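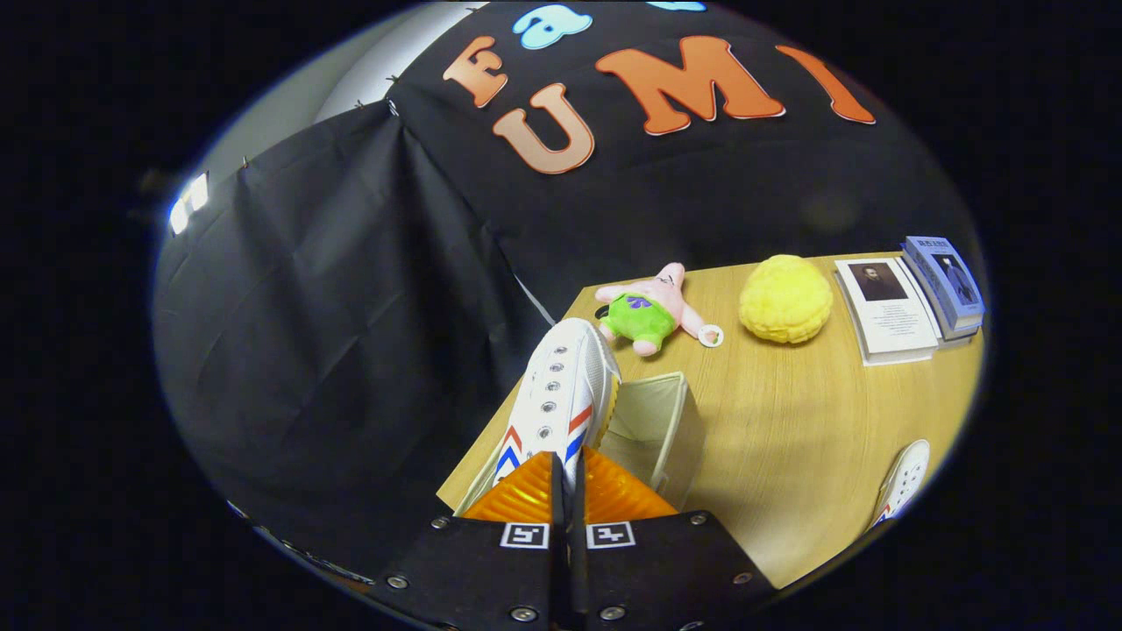

더블린, 2026년 3월 17일

게러(Gerer) 공동작업장은 휴대형 그리퍼 제작 사업의 1차 조립을 마치고 물체 파지 기록 작업에 들어갔다. 본 사업은 회원이 직접 제작한 손잡이형 기구로 일상 물품을 집고 옮기는 동작을 기록하여, 추후 로봇 팔의 학습 자료로 활용하는 것을 목적으로 한다.

기구는 검은색 본체에 골이 진 주황색 손가락 두 개를 갖추었으며, 본체 전면에는 위치 인식용 사각 표식 두 개가 나란히 배치되어 있다. 현재 다루는 물품은 흰색 캔버스 운동화이다. 작업대에는 흰색 천 수납함과 봉제 인형, 책도 함께 놓여 있다.

기구 설계는 마리트 블롬크비스트 회원이, 기록 절차와 자료 정리는 샤흘라 나자리 회원이 담당한다. 손가락 부품은 작업장 내 3D 프린터로 출력하였고, 초기 시제품에서 지적된 손잡이 유격은 체결부를 다시 설계하여 보완하였다. 3월 중 확보할 동작 기록의 목표는 600건이며, 현재까지 62건이 등록되었다.

참여 회원은 기록을 시작하기 전에 그리퍼의 개폐 상태와 나사 체결 여부를 점검하고, 작업 후에는 사용한 물품을 제자리에 정돈하여야 한다. 기록 파일의 명칭은 작업장 서버에 게시된 양식을 따른다.

두 번째 기구의 조립에 참여할 회원은 6명까지 모집한다. 신청은 작업장 사무실의 이리나 부쿠르에게 하면 되며, 부품 목록과 조립 도면은 신청자에게 별도로 배부한다.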